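Where does a fold start? Segmenting two-handed cloth demonstrations

Most of my July went into a question that sounds like bookkeeping: given a recording of a person folding cloth with two hand-held grippers, at which point do you cut it into pieces? I had been treating segmentation as preprocessing. After retraining the same policy on differently cut versions of the same data, I now treat it as the main variable.

Some background for readers who skipped the earlier posts. We record demonstrations with a gripper in each hand and a camera on each gripper. The policy sees both wrist views and both jaw openings, and predicts a short chunk of relative motion for each hand. It does not get an overhead view. A demonstration is recorded in one go and then split into labeled stages, and the stage label is fed to the policy as an extra input. At run time a small classifier supplies the label. If the classifier is wrong or late, the policy does the right motion for the wrong stage, and with cloth that usually means pulling a layer out of a stack that was already fine.

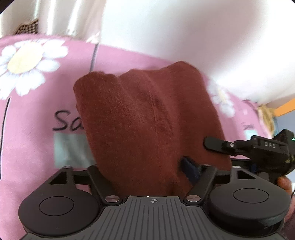
Tamara Văduva
Manipulation data and evaluation, Rostireck

The rule we used until this summer was the obvious one. A stage begins when either jaw closes past a threshold and ends when both have opened again. Call this the jaw rule. It needs no annotation, and it worked well on our earlier rigid-object sets, where a closed jaw nearly always means that something is held and an open jaw nearly always means that nothing is.

Cloth breaks this in two ways.

The first is regrasping. When fabric is bunched between the fingers, people open one jaw a little, let the material slip, and close again. The jaw rule cuts there. The result is a lot of very short stages that have no meaning for the task, and a classifier that learns to expect a stage change every time the opening signal moves.

The second is contact without a grasp. A good part of folding is done with the pads open or half open: pressing a corner flat, pushing a layer back, holding the bundle down with one hand while the other moves. Under the jaw rule all of it falls between stages. In our pipeline, between-stage frames are given the label "transit", and transit frames are downsampled. We were therefore throwing away a large share of the contact behavior and training on what remained.

Pirjo Kauppinen noticed the second problem before I did, from the loss curves. The transit label had the highest action error of any label in the set, which makes no sense if transit is free motion through air.

The data

The set for this post is 118 demonstrations of one task: take a bunched garment, spread it, fold it into a rectangular bundle and leave it on the bed. I dropped nine of them for sync faults between the two grippers, which leaves 109 for training. Evaluation uses a separate group of starting states that never appear in training.

All of the recordings were made on top of printed bedding. This was deliberate. Sirkka Aaltonen had argued for a plain gray sheet, on the grounds that a uniform background makes the cloth mask trivial. She is right that it does. I wanted the harder case, for a reason that turned out to matter for the method, so I will describe it at some length.

A wrist camera moves with the hand. If the background has no texture, it is hard to tell from a single view whether the hand moved or the cloth moved. With a print underneath, the sheet gives you a stable reference: large flowers, dark lettering and colored bands are easy to track, and anything moving differently from them is either the garment, the other gripper, or a part of the sheet being dragged along.
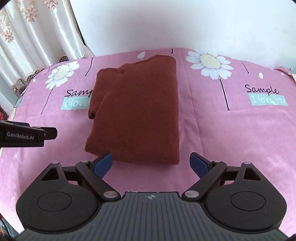 Photo: Tamara Văduva / Rostireck

The motion rule

The replacement rule uses that reference directly. For each pair of adjacent frames:

1. Track points across the whole view and discard those on the gripper itself, using a fixed mask for the visible parts that do not articulate and a jaw-angle lookup for those that do.
2. Fit a homography to the background points with a robust estimator. The bed is close enough to a plane for this to hold at working distance.
3. Compute the residual motion of the points on the garment after removing the homography.
4. Mark the frame as active if the median residual exceeds a threshold in either wrist view.

Stages are runs of active frames. Gaps shorter than a fixed length are closed, and active runs shorter than the same length are removed. The jaw signal is not used at all for cutting. It stays in as a policy input.

The garment mask in step 3 comes from a color model initialized by hand on one frame per garment. This is the least elegant part of the procedure. A brown or maroon garment on a pink sheet separates easily. I would not expect the same from a pink garment, and I have not tried one.

The second gripper needs its own handling. It enters the view from the side, it moves independently of everything else, and if its points leak into the garment set the residual goes up whether or not the cloth has moved. Martti Valtonen wrote a small detector for the jaw and linkage, trained on hand-labeled frames, and we dilate its output before discarding points. Without the dilation the pad edges get through.

What changed

With the jaw rule, the median demonstration was cut into far more stages than a person would name. With the motion rule, the median is 5, which matches what Pirjo and I wrote down independently when asked to label the task by hand. Agreement on the number of stages is weak evidence, so we also compared boundary positions on a held-out subset. Motion-rule boundaries landed inside our tolerance window for 98 of 109 demonstrations when scored on the final fold only. Earlier boundaries are worse. The spreading phase does not have a clean end, and Pirjo and I disagreed with each other there nearly as often as the rule disagreed with us.
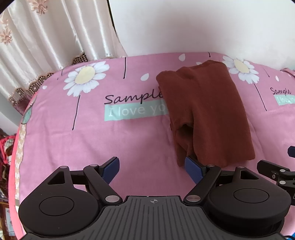

Right pad at the lower-left corner of the bundle, second gripper at the edge of the view.

States like this one are where the two rules differ most. The fingers are apart, with a pad against the corner of the cloth. The jaw rule sees an opening above threshold and writes "transit". The motion rule ignores the opening and looks only at whether the garment moves relative to the print. If it does, the frame is active and is kept at full rate.

On policy performance I will be more careful. The retrained policy completes the fold more often from the evaluation starts, and the improvement is concentrated in the last two stages. It also tugs the bundle out of shape less after it has been squared up. I am not giving a success rate here, as the two policies were evaluated before and after a pad change on the right arm, and I have not yet rerun the old one with the new pads. When I have, the table will go into a separate post.

What did not change is the spreading phase. Both policies fail in the same way: one hand lifts, the other follows too soon, and the cloth ends up bunched again. I had hoped that better boundaries would help. They did not, and I suspect the limit there is view rather than labels. Once the fabric is gathered up close to the lens it covers a good part of the print, and both the homography and the policy have less to work with.

Failure cases in the rule itself

Dragged sheet. If the operator pulls the garment and the sheet comes with it, part of the background moves with the garment and the residual drops. The frame is marked inactive although the hand is doing work. A partial fix is to compare the two wrist views, which often see different parts of the sheet, and to mark the frame active when their background estimates disagree.

Repeated print. The pattern repeats, and across large hand motions the tracker sometimes matches a word or a flower to its neighbor. The robust fit rejects most of this. When it doesn't, the residual spikes for a frame or two and the short-run filter removes it.

Curtain and wall. Points above the bed are not on the bed plane. In low, shallow views they can outnumber the bed points, and the fit locks onto the wrong surface. We now weight points by image row, with the weights set from wrist pitch. It is crude and I would like to replace it.

Slow pressing. Someone flattening a fold very gently may move the fabric less than the threshold. These frames are lost. Lowering the threshold brings them back along with a lot of tracking noise. A force signal on the pads would settle it, and we don't have one.

Cost

Tracking and fitting run faster than real time on one desktop GPU. The color initialization takes a minute or so of attention per garment. The second-gripper detector was the expensive part in labeling time, but it has carried over to the Halonen recordings without retraining.

Next on the list is the rerun of the old policy with the new pads, then the same comparison on the towel set recorded at Sillodbridge, where the surface is a table with a checked cloth. The check is much finer than this print and I expect the repeated-pattern problem to get worse. Martti thinks the short-run filter will absorb it. The threshold and filter length will stay fixed at the values used here, so that the result says something about transfer.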